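**Kamholm open day: notes on the two-arm station**

**plina_tools** wrote:

Went to the Kamholm open day in July, afternoon slot. Most of the floor was conveyor and palletizing work I had seen before. The station worth reporting on was the two-arm bench run by Oğuzhan Yaman. He gave a short talk, then took questions while the arms were on.

Points from my notes:

- Both arms work over one shared tabletop.
- Object positions are not fixtured.
- Cycle time was not quoted. I asked twice.
- They log every attempt. The log stood at 1,954 that morning, all outcomes included.

**hexdrive** wrote:

Was the handover between arms shown, or only single-arm picks? Handover is where these setups usually fail. Two compliant fingers meeting two other compliant fingers leaves very little to reference against.

**plina_tools** wrote:

Handover was on the program. The grippers come very close at mid-table, so clearance is set tight. I took one from the visitor side.

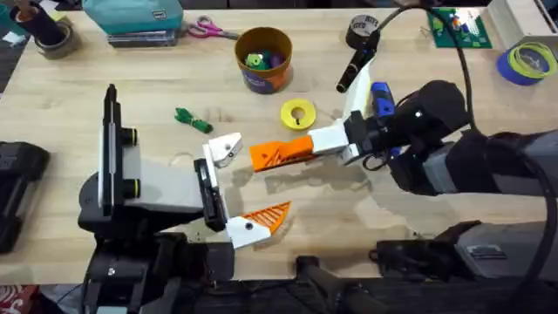 *Two-arm bench, Kamholm. Ridged orange pads on the fingertips, two-lens sensor unit on the left arm.*

The tape rolls and the string are the interesting part for me. String has no stable grasp point, and a roll lying flat gives you the rim or the center hole.

**Türkmen_R** wrote:

I disagree that the loose layout proves much. With that many items on one table you can always choose the easy one. I would want the pick order fixed in advance by a visitor. Did anyone try that?

**plina_tools** wrote:

One visitor asked for the string. Yaman said it was not on the list for the day. Make of that what you like.

**hexdrive** wrote:

That is a fair answer at an open day. Namadska did the opposite last year, accepted every request, and spent most of the slot on resets.

On the pads: ridges help with shear in one direction and do less across it. Were they printed or molded?

**plina_tools** wrote:

Did not ask. I was told a set is replaced after 110 hours, but not what wears first.

**Türkmen_R** wrote:

110 hours is short. We get longer from plain rubber on a parallel gripper, though we only handle boxes. And 1,954 attempts means nothing without the success count.

**hexdrive** wrote:

Plain rubber on boxes is a different load case. A triangular tip puts the contact force on a small area, so I would expect faster wear. Agree on the success count.

**plina_tools** wrote:

I mailed Kamholm and asked for the split by object type, plus the pad material. Will post the reply if they allow it.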